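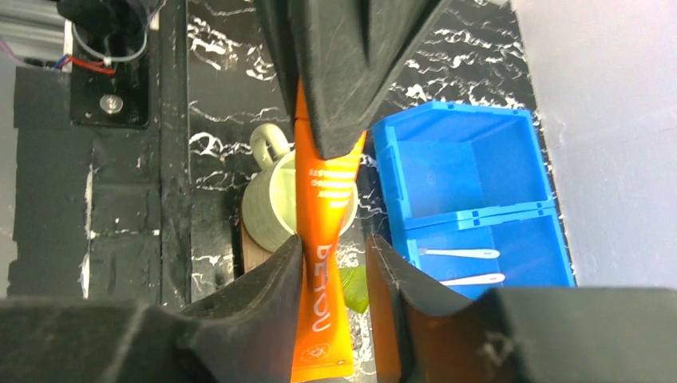
tulleandbobbins commented: Scuff the soles before you do anything else, even before you read the rest of this page! I went over on a shiny stage in brand new courts and a bit of sandpaper would have saved me.

Style and Shows > Catwalk and modelling > Beginners

First ever catwalk, terrified of going over in my heels. Any tips?

Posted by sequinsandchips

Hello everyone! I'm so excited I can hardly type. I've been picked to walk in the Rarnley spring show in April, and I've never done anything like it (unless you count the school hall when I was nine, in a bin bag dress). I've got three outfits, two of them floor length, and the shoes are by Moges, which I adore, but the heel is 100 mm and I normally live in trainers. They've given me a 38 and I think I'm between sizes.

The runway is going to be laid with Plastwood boards over the normal hall floor. Has anyone walked on that? And what on earth do you do if you fall? I've watched so many clips of professionals tumbling and getting up again looking fabulous, but I'm fairly sure I'd just lie there until the lights went off. We start at 6 in the evening and my mum has already told the whole street.

bootsandbrocade

Oh, congratulations, you're going to have the best night! I've walked at Rarnley twice and the crowd is lovely. They clap for everything, including a model who came out with a coat hanger still in the back of her jacket.

Get the shoes home as early as they'll let you and wear them for ordinary things. Hoover in them, go up and down the stairs in them (hand on the rail, please). It's the turning that catches people out, so practise stopping at the end of your hallway, holding it for a breath, and coming back round on the balls of your feet. Do it in a long skirt as well. With floor length dresses you sort of push the hem forward with your shin as you step, and it feels ridiculous for a day and then it clicks and you feel like a queen!

On the size, ask for half insoles and heel grips. A shoe that's a touch too big is much easier to sort out than one that pinches, but your foot mustn't slide forward. If it does, say so at the fitting. Dressers would much sooner swap a pair than pick you up off the boards.

Plastwood is fine. It has a bit of bounce, and the joins can catch a thin heel if you land right on one, so walk the whole length at rehearsal and remember where they are. My year there was a bad one just before the end and we all stepped over it like it was a puddle.

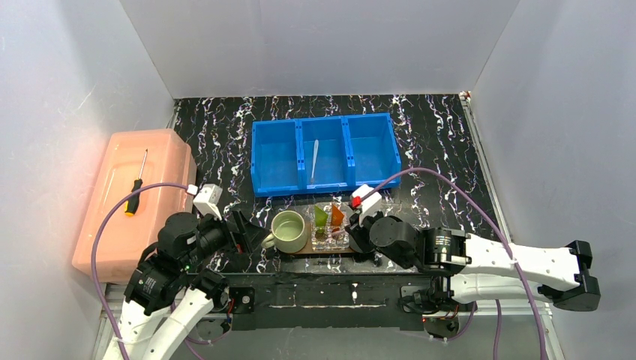 Reading time for the remaining answers: 1 min

marmaladehem

just dont look down and youll be fine. everyone looks down

also eat something beforehand!! i had half a banana before mine and was shaking like a leaf

quietlyglamorous

I love this question, because I DID fall, and I still had a wonderful time. It was a Bumov bridal show, I had a train the length of a bus, and I caught my heel in the lining on the way back. Down I went on one knee. What helped was staying still for a second to work out which bit of me was tangled. If you leap up straight away with your heel still in the fabric, you'll go down again. Free the shoe, get one foot flat, stand up slowly, chin up, carry on at the same pace as before. The audience cheered so loudly that I nearly cried.

If a shoe comes off, kick the other one off too and go on tiptoe. If your ankle hurts, though, please stop and get someone to look at it, whatever the music is doing. I had a bruise for a fortnight and that was the lot.

Ask whoever sews your hems to do it with you standing in the real shoes. Mine was pinned in flats, hence the lining.

sequinsandchips replied: Thank you all SO much, I've just hoovered the landing in them and the cat has moved out. Insoles ordered! Will report back after the show.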